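Search this site Go

How a Packing Robot Learns to Pack a Bag
By Nilton Paucar
Nov 2, 2021
Print this page | E-mail this page

When you pack a bag, you don't think very hard about it. You pick up a shirt, fold it or roll it, and push it in. If a sleeve hangs out, you tuck it back. Your hands do most of the work while your head thinks about something else.

For a robot, packing a bag is hard. This page is about a robot arm called the Hastus, which is made to do jobs like this one. It is sold by a company called Irkov. Sports clubs, hotels and schools can buy it or rent it.

What is it?

The Hastus is one arm that bolts to a table. It has a shoulder, an elbow and a wrist, and each of these is turned by an electric motor. At the end of the wrist is a gripper with metal fingers. The fingers open and close like the tongs you use to pick up salad.

Next to the gripper is a small camera. It rides along with the wrist, so wherever the gripper goes, the camera goes too. A computer under the table looks at the pictures from the camera and decides where the arm should move next.

Why is cloth so hard?

A box is easy for a robot. It has flat sides and corners, and it keeps the same shape when you lift it. If the robot knows where one corner is, it can work out where the others are.

Cloth is different. Drop a T-shirt on the floor 19 times and it will land in a different heap each time. Part of it is always hidden under another part. When you pull on one end, the rest moves in a way that is hard to guess. A soft bag has the same problem. Its sides sag and its opening can fall shut.

How does it learn?

At first a person teaches the arm. The person holds a pair of handles, and the arm copies how the handles move. The computer saves what the camera saw and what the arm did. This is called a demonstration.

One demonstration is not enough. Irkov's teachers recorded 1,000 of them for bags and another 600 for loose clothes. They used dark bags, light bags, stiff bags and floppy bags. They also changed the lamps and the tables. A robot that has only seen one red bag may not know what to do with a green one.

After that, the computer looks for patterns in all the recordings. Then the arm tries the job by itself, and the teachers watch for mistakes. Many of the mistakes are small. The gripper might pinch the side of the bag when it was supposed to pinch the shirt, or close on nothing at all.

What does the camera see?

A camera on the wrist gets very close to things, and close-up pictures can be confusing. A bag can fill half of the view and look like a plain dark wall. A pattern or a badge goes blurry. Bright places can turn almost white. 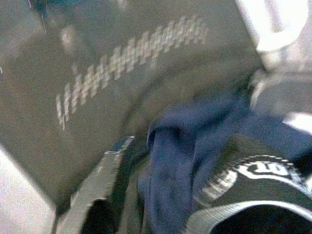 The computer has to find edges in all of this. An edge is where one thing stops and another begins, such as the place where a gray-green bag meets a blue cloth. Color helps a lot. Two black things lying side by side are much harder to tell apart, and the arm often slows down when it meets them.

The robot also needs to know where its own finger is. It can check this in two ways. It can look for the finger in the picture, and it can read the sensors in its joints, which tell it how far each one has turned.

How well does it work?

We watched a Hastus at the Bettencourt sports center in January. It was slow. A child could have packed three bags while it packed one. It did well with shirts and towels and badly with socks, which kept slipping out of the gripper. Shoelaces got caught twice, and a worker had to press the stop button and pull them free.

It did not get tired, though, and it did not mind doing the same job again after lunch.

Is it safe?

The arm stops if it bumps into something. It also has a big red stop button on the table. Even so, children should stay behind the yellow line when it is moving, and only a trained adult should reach in to fix a jam.

Words to know

Gripper: the part of a robot that holds things.
Joint: a place where the arm can bend or turn.
Sensor: a part that measures something, such as how far a joint has turned.
Demonstration: a recording of a person showing the robot what to do.

Next in this series: the Ernosis, a robot that sorts library books.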